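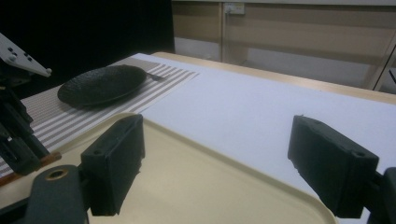 Sustwood G2 hand-held gripper, open over a cream tray.

Sustwood G2 Hand-Held Gripper
Order code 842. Price £619, finger pads included.

Safety notice, 18 July 2023: please read before squeezing anything.

The G2 is a two-finger gripper you work by hand, meant for table-top jobs such as clearing plates and moving trays. It has sold well, mostly to people who wanted it to let go again. In June we learned that some of them were being disappointed.

What goes wrong
On units numbered below 2,945, the return spring can slip off its peg. The fingers close as normal and then stay closed. If you pull at them, the spring may jump back and the fingers open all at once, with no regard for whatever was between them, or for your thumb. We have had reports of two bruised thumbs and one soup bowl. The bowl was ours.

What to do
Stop using the gripper if the fingers are slow to open, or if you hear a click on the way back. Don't prise them apart with a screwdriver. We mention the screwdriver for a reason, and he knows who he is.

Check the number inside the handle. If it is 2,945 or higher, you have the longer peg and can carry on. If it is lower, write to Bronwyn Treloar at our Plestville workshop and she will post you a repair kit, free of charge. Fitting it takes a small screwdriver — this is the proper time for one — and a clear patch of table.

After fitting, open and close the fingers 60 times with nothing between them. It is dull work. If they stick even once, send the whole thing back and we will replace it.

Does this affect the Gallby?
No. The Gallby has a different spring and its own list of complaints, found on its own page.

Bought through Egilsson?
The kit is the same, but please tell us, as their order numbers mean nothing to our system and very little to us.

Current stock all has the longer peg. Spare finger pads are sold in pairs, and lost singly.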